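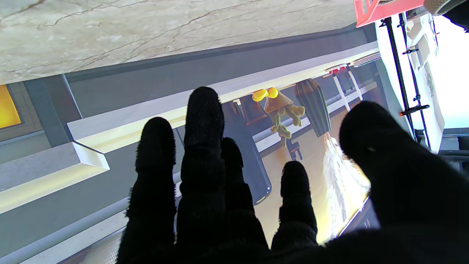
Search this site Go

Kitchen renderings, Tremblay apartment

Tremblay is a small apartment in Mavutmont with one long kitchen wall. The drawings were done in March, and the owners asked to see the room on screen before ordering anything.

White counter, gray cabinets
The long countertop is white with a warm glow along its length. Gray cabinet faces run beneath it.

Lower ledge
A second white ledge steps out below the counter. In the plan it is 15 inches deep.

More kitchens are listed under Plolier and Flesis.

We use cookies to remember your settings. Accept

Contact | Copyright Mavutmont Kitchens | Back to top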